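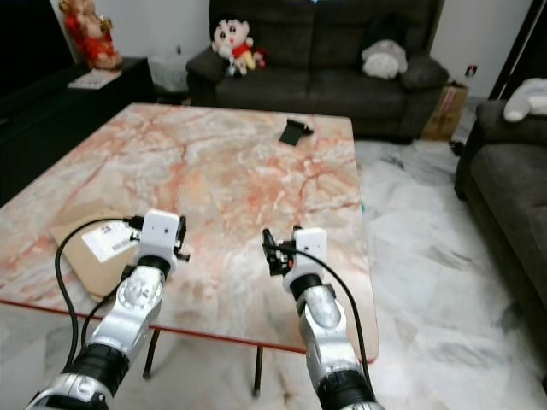
Marbled tabletop with rounded corners and a thin red trim, in a living room. The cardboard package is at the left.

Opening and Checking Flat Parcels on a Finished Tabletop

By Fiorella Ferri
29 Feb 2024

Flat parcels usually get opened on the largest clear surface in the house, and that is usually a dining or living room table. The carton itself does little harm. Most damage comes from grit on the underside, from staples, and from a blade that goes through the board. The procedure below applies to any parcel that lies flat and can be lifted by one person. For anything heavier, work on the floor over a blanket.

What you need

A clean cotton sheet or a moving blanket
A cutting mat or a piece of scrap cardboard larger than the parcel
A utility knife with a short blade setting, or a plastic box opener
A dry microfiber cloth
A shallow dish for staples and small hardware
A pencil and the order confirmation

1. Prepare the surface

Wipe the tabletop with the dry cloth, working from the center outward. Patterned tops need a second pass under side light. Veined or marbled patterns hide crumbs and sand very well, and a single grain under a carton will leave a line when the carton is turned. Crouch until your eye is level with the top and look across it toward a window or lamp.

Check the edge trim. If a section has lifted, press it down and put a strip of low-tack tape over it before you start. Fabric catches on loose trim and pulls it farther out.

Lay the sheet flat with no folds in the work area. Put the cutting mat on top of it.

2. Check the table

Thin metal legs are adequate for a flat parcel but they transmit sideways force. Push lightly on one corner. If the top moves, tighten the leg bolts first. Do not lean on the edge between two legs while cutting.

3. Inspect the carton before opening

Lift the parcel and look at all six faces. Note crushed corners, punctures, damp areas and tape that has been applied over older tape. Photograph any of these with the shipping label in view. Most sellers ask for this in a damage claim, and it cannot be done properly after the carton is open.

Wipe the underside. Set the parcel down flat, then adjust the angle by lifting it. Never slide it.

4. Cut the tape

Set the blade so that it projects just past the thickness of the tape. On single-wall cartons, 4 mm is the upper limit. Cut the short ends first, then the long seam, with the blade held at a low angle and moving away from your free hand.

For wraparound book mailers, find the glued flap and lift it with the plastic opener. Some have a tear strip. Pull it slowly and parallel to the board; pulling upward tears the face paper and leaves the strip behind.

Staples come out with pliers and go in the dish.

5. Remove the contents

Open the flaps fully and crease them back. Take out loose filler before the item. If the contents are a tight fit, hold the carton on edge over the mat and let the item slide out onto your hand. Put the item on the sheet, clear of the blade.

Framed prints and glass should stay face up until the corner protectors have been checked for chips.

6. Check against the order

Tick each line in pencil. Small hardware is often taped inside a flap, so look there before reporting a shortage. Keep the carton for the length of the return period. Flattened, it takes very little space behind a cabinet.

Care of the top afterward

Fold the sheet inward from the corners to trap dust and shake it out outdoors. Wipe the top again.

Tape residue: warm water with a drop of dish soap, left for a minute under a damp cloth. Test solvents on the underside first. Acetone clouds many coatings.

Light scuffs: on a clear-coated top, 3000 grit on a wet foam pad, then a plastic polish. Do not use this on laminate or on a waxed finish.

Scratches you can feel with a fingernail: leave them to a refinisher.

Revision note: step 2 was added after a comment from Rebecca Zuccaro, whose table had a loose leg bolt.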